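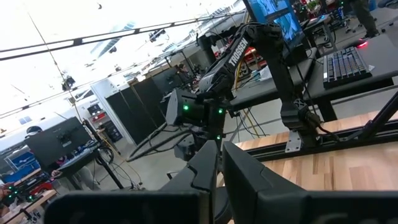
Rocío Tello wrote in after the March article on bench lighting to ask whether the Grilton clamp lamp holds its position once the arm is fully extended, as her previous lamp sagged within a month. It does, with one reservation covered under the joints. Her second question, on flicker, is answered further down.

Grilton Clamp Lamp, long arm version
Reviewed December 18, 2021

The lamp is sold by Boststead in two arm lengths. I bought the long one. It consists of a steel clamp, a lower arm, an upper arm and a flat LED head with a frosted cover. The power supply is a separate block on the mains lead, which I prefer to a heavy plug, though the lead between block and wall is short and the block ends up hanging unless it is fixed to the underside of the bench.

Clamp
The jaw opens wide enough for a kitchen worktop. The pad is a hard rubber disc on a ball end, so it sits flat on a slightly uneven underside. The upper jaw has a thin felt pad that came off the first time I moved the lamp. I replaced it with a piece of cork and contact adhesive. The lamp pin drops into a plain hole in the clamp, with no bush, and there is a little side play. It does not matter for reading. Under a magnifier you will notice it.

Joints
The arms are balanced by enclosed springs and the elbow has an additional friction screw. As delivered, the elbow was too loose and the head dropped slowly from full extension. An eighth of a turn on the screw cured this. Any more and the arm becomes stiff enough to shift the clamp when you pull it. The head joint has no adjustment at all – if it wears, you are into a replacement part, and Boststead does not list one.

I have now had it in daily use for eight months. The elbow has needed one further adjustment.

Light
There are two colour settings, warm and neutral, and stepless dimming. The neutral setting is the useful one for soldering and for reading resistor bands. On warm, brown and red are hard to separate. The spread is even across the width of a cutting mat, with a soft shadow edge. At full brightness I could find no flicker with a phone camera. At the lowest third of the range there is visible banding, so the dimming is evidently done by switching the LEDs. People sensitive to this should look elsewhere.

The control is a touch strip on top of the head. It responds to a sleeve as readily as to a finger. The Shemweta lamp it replaced had a rotary knob on the base and was better in this one respect. The last setting is remembered after switching off at the strip, but lost if the power is cut at the wall.

Heat
After a full evening the back of the head is warm and can be held without discomfort. The power block runs warmer than the head.

Alternatives
The Dilteo equivalent has a better clamp and a narrower beam. For a desk I would take the Dilteo. For a bench, where the light has to cover tools as well as work, the Grilton is the more practical lamp, provided the elbow screw is set properly at the start. The key for it is taped inside the lid of the box and easily thrown away.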